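Three weeks with the Turnholm tabletop kit

Saturday, 30/01/2021, and it has rained since breakfast, so you are getting the long version of this one. Make a cup of tea first, as I have done.

Some of you will remember that in October I was grumbling about wanting to learn a bit about robots without filling the spare room with one. I-hsuan Chiu, who I used to share an office with at Belkadi and who is far more patient than I am, told me to stop looking at hardware altogether and try Turnholm. It's a software kit sold by a small outfit called Brendeo, and what you get is a simulated room, a table, a two-armed robot and a big cupboard of things to put on the table. You write little programs (or drag blocks about, if you'd like a gentler start) and the robot has a go at them. It costs 176 pounds for a year's licence, which made me wince, though I did spend nearly that on a bread machine I've used twice.

Getting it going took me most of an evening. The download is large, my laptop is old, and the first time I opened it the fan made such a noise that the dog left the room. There is a setting called "light rendering" tucked away on the third page of the options, and I'd say go there before you do anything else at all! After that it ran nicely, if not quickly. The manual is 367 pages long and I have read perhaps the first chapter and the bit at the back about error messages, but the chapter is written in a friendly sort of way, with proper worked lessons, and I never felt talked down to.

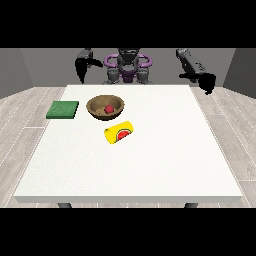 Laying out the table has become my favourite part of the whole kit, rather to my surprise, as I had bought it for the robot. You choose your things from the cupboard, put them where you like and save the lot as a layout to come back to. I've been terribly fussy about mine. The brown bowl with the little red ball in it was easy enough to like, and then I fell for the yellow cup thing with the slice of watermelon on it, which I laid on its side to make life harder for the arms. The green block I've left hanging over the edge of the table on the left, and I keep meaning to try it further and further out. Four things is plenty for me at the moment, and there's the whole right half of the table going spare for when I'm feeling braver. And I do like the purple on the robot! So much of this sort of software is grey from top to bottom.

Now for the grumbles, and there are a few. Saving a layout doesn't save the camera view along with it, so every time I open one I have to swing the view back to where I had it, and I am not good at swinging the view. The search box in the cupboard wants exact words (type "cup" and you get one list, type "mug" and you get quite another). The undo button only goes back 6 steps, and I can make a great deal more than six mistakes in a row, as anyone who has seen me put up shelves will tell you.

The other thing to think about is lessons. The basic licence comes with the starter set, and the next set up, which covers using both arms together, is extra. I-hsuan says it's worth having and that I should finish the starter set first, and she's right on both counts, I expect. She also pointed me to Trulau, who do a rival kit with a much bigger library, 900 objects by their own count, but it needs a better computer than mine and I couldn't get the trial to open.

I wrote to Brendeo about the camera business and had a kind reply the next morning from a real person, who said it was on their list. That did a lot to warm me to them.

So I'm keeping it, at least until the licence runs out. Lesson five is next, the one about picking up things that are lying down, and I've already got the yellow one waiting. If any of you have got past lesson five, do leave a comment and tell me how long it took, and please be kind about it.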